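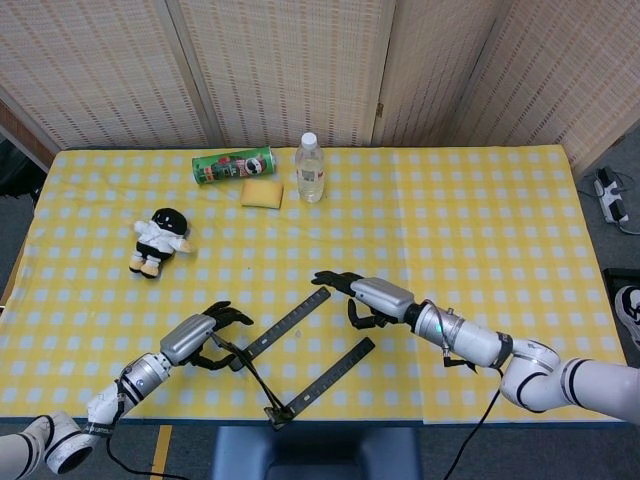 KIDS' CORNER: ASK A DOUBTER

Can a Lucky Number Really Be Lucky?
By Rekha Thakur

Maybe you have an aunt who will only buy a phone if the number adds up to nine. Maybe your neighbor changed the spelling of his shop because somebody told him the old name was unlucky. The idea behind this is called numerology. People who believe in it say that every number has its own character, and that the numbers in your life can tell you what you are like and what will happen to you.

That is a very big claim, so let's poke it.

The first thing to learn is how it works. You take a big number and add up its digits until you have just one left. Try 517. Five plus one plus seven makes 13, and one plus three makes four. So 517 "is" a four. Now try 1873. One plus eight plus seven plus three makes 19, then one plus nine makes 10, then one plus zero makes one.

The adding is fine. Adding always is. The trouble starts when someone tells you that a four is careful and hardworking, and a one is a born leader. Where did that come from? Ask, and you will usually hear that it is very old. Lots of old ideas were wrong. People once thought the sun went around the Earth, and they thought so for a long time.

Names get the same treatment. Each letter is given a number, and then you add those up too. But there are different charts for this, and they don't agree. My friend Sunita Jaiswal tried her name on 2 charts and got a different answer from each. Which one is the real Sunita? She says she felt the same all afternoon.

Shops use numerology as well. Say a toy store called Bumix is doing badly, and the owner pays a numerologist, who says to call it Bumixx. Sales go up in December. Was it the extra x? Or was it that people buy more toys in December? To find out, you would need a lot of stores, some with a new name and some without, and you would have to watch them all for a good long while. One store can't tell you.

There is a trick our brains play, too. Once you decide that 47 is your lucky number, you start seeing it on buses, on doors and on your school locker. You saw those numbers before, but you didn't care about them. And when 47 shows up on a rotten day, you forget it by dinner.
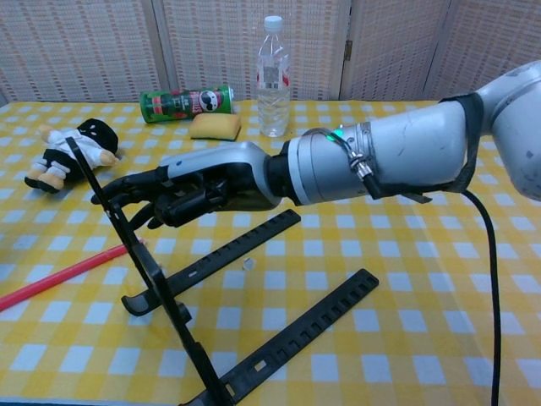

Why do lucky numbers sometimes seem to work?
Feeling lucky can make you calmer, and a calm person may do a little better on a spelling test. The number didn't spell anything. You did – and you had probably studied.

You can like a number just because you like it. I like eight, for its shape. If somebody wants money to change yours, though, ask them how they know, and keep asking.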